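Teaching by the Bowlful

At the Dundstead workshop of Walleo, a robot learns to stack plastic bowls by being shown, again and again. Operators record each attempt for Minja, the company's learning system, which has received 1,091 examples since August.

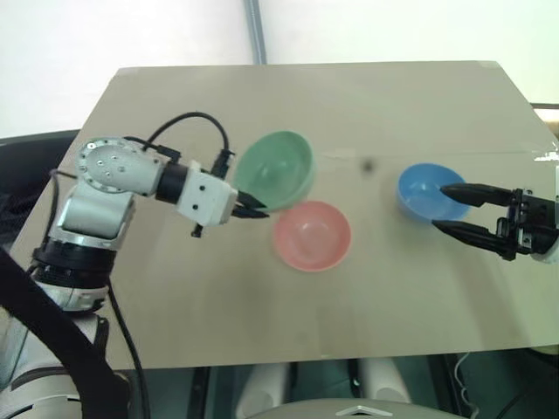
Green, pink and blue bowls on the tabletop, with a gripper at either side.

Renzo Melis, who directs the recordings, asks operators to vary the starting positions after every 20 attempts. Failed attempts are labeled and kept. 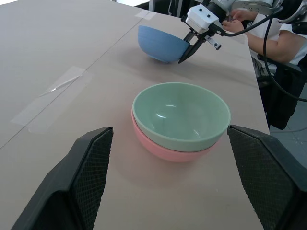 The green bowl rests inside the pink one while a gripper holds the blue bowl.

A second site, at Drivbridge, will begin recording with seven operators.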